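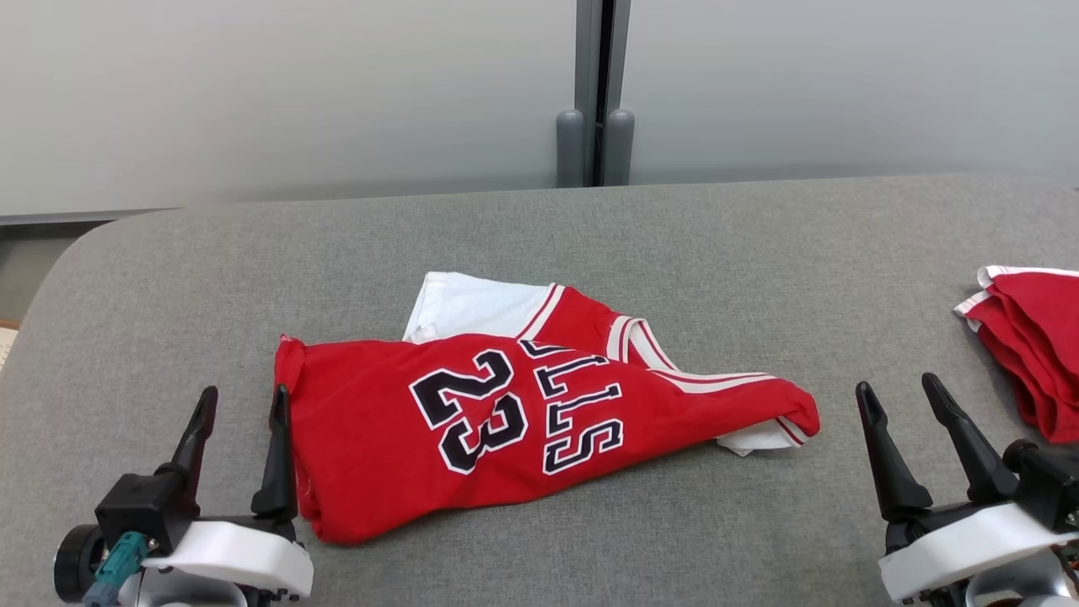
How to wash a jersey without wrecking the numbers

Most advice on this is folklore. Vinegar soaks, salt baths, a night in the freezer - I have tried them, and I can't say any of them did a thing.

1. Read the care tag. If it has faded, assume cold water.

2. Turn the jersey inside out and close any zippers in the same load. Leave out towels and jeans.

3. Use half the detergent the bottle suggests. The people who sell detergent write those lines.

4. Pick the gentle cycle with a slow spin. No softener, whatever the label promises about "sports fabrics."

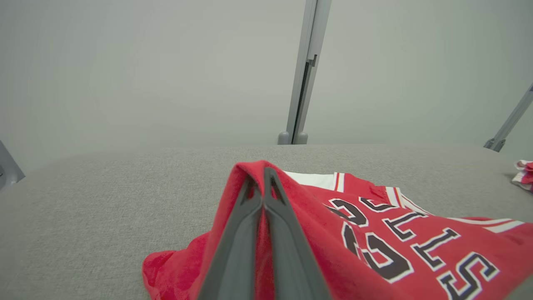
5. Dry it flat, away from sun and heaters. A dryer on low is supposed to be safe. I doubt it, and I wouldn't test that on printed lettering.

If a number starts to lift, stop washing and take it to a print shop. Home ironing fixes get passed around a lot, usually with no photo taken a month later. Teemu Hämäläinen swears by baking paper and a warm iron. I have yet to see the shirt.

Contact | © 2024 Cloltville Laundry Notes | Back to top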